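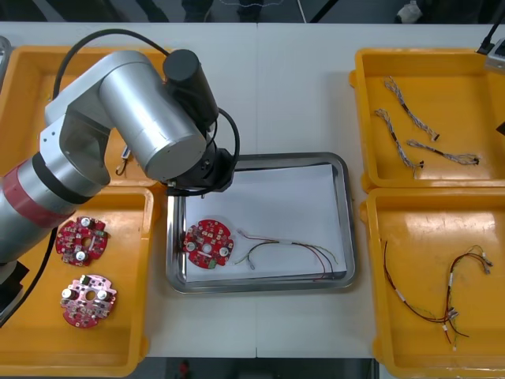 Yellow trays on the white table, with a pair of round red circuit boards in the lower one.

I have a drawer at home that I'm not proud of. It holds dead flashlights, a radio that hums, and the guts of a ceiling fan I took apart in May and never put back together. So when Chaiwat Petchrat invited me to spend a morning at the Luvik shop in Wukitside, looking at circuit boards and the trays they live in, I said yes before he'd finished the sentence.

I love a tray. I should get that out of the way. I own cookie sheets that have never met a cookie, because they're full of screws. And the trays at Luvik are the good kind, plain plastic or metal with a lip all the way around, so a stray part hits the wall and stops there instead of heading for the floor.

The boards are what got me, though. I grew up thinking circuit boards were green and square, and these are red and round - little disks with a hole through the middle and notches scalloped around the rim, like something you'd cut out with a fancy biscuit cutter. The tall silver cans standing up on them are electrolytic capacitors. Everything else hugs the board, tiny chips and specks you could lose under a fingernail, and then you get these shiny towers!

"People always want to touch the cans," Chaiwat told me, as I was reaching for one.

He let me hold a board by its edge (edges only, that's the rule) and turn it under the lamp. Round boards tend to go into round things, he said, and the hole leaves room for a shaft or a bundle of wire to pass through. Once you know that, you start seeing them everywhere. I went home and looked suspiciously at my fan.

Pornthip Meesuk lays out the tables, and she has opinions. Yellow for the trays she has to find fast, because small dark parts show up against it and so do white connectors, which vanish on a white tabletop. Metal for anything heavy. She used to run the stockroom at Phromma, where she once did a full shelf count and came up with 1,887 bins, over 300 of them with no label at all. She still talks about it the way other people talk about a bad flight.

Her advice for those of us working at a kitchen table is pretty simple. Get a light surface, and wipe it before you start. Give each kind of part its own tray, even if the tray is holding one thing and looks silly. Don't stack boards. Leave some bare table in the middle, and when you catch yourself setting a screw down there "just for a second," stop and go get another tray.

I asked what she does about connectors with short wires already attached, the ones that always seem to snag on a sleeve. They get a tray too, she said. Edau, the supplier she likes, sells shallow ones in packs of 10, and she buys 20 at a time and lends them out and never gets them all back.

I bought a pack on the way home. Four are already full, mostly with fan, and I've found the little brass washer I'd been blaming the cat for.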